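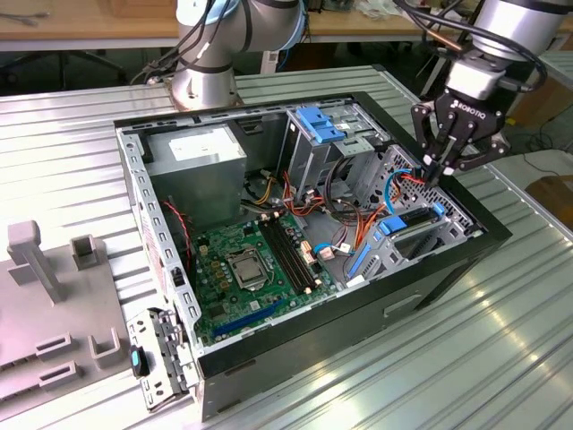 Torre de sobremesa abierta, sin el panel lateral.

Hostal Aguirre, Hotden

Habitación doble interior, segunda planta, 2 noches en diciembre. El pueblo queda a 724 m de altitud y el último autobús desde Kurnance llega a las 21:40. Recepción cierra a las 22:00; después se entra con código.

Colchón firme, 135 cm. Radiador sin termostato propio. Ducha con presión correcta, desagüe lento. Wifi estable en la habitación, nulo en el comedor. Desayuno frío, incluido.

La ermita de 1562 está a 40 minutos a pie por la pista de Dranberg, bien señalizada salvo en el último cruce.

Valoración: 3 de 5.

Wyn Gronow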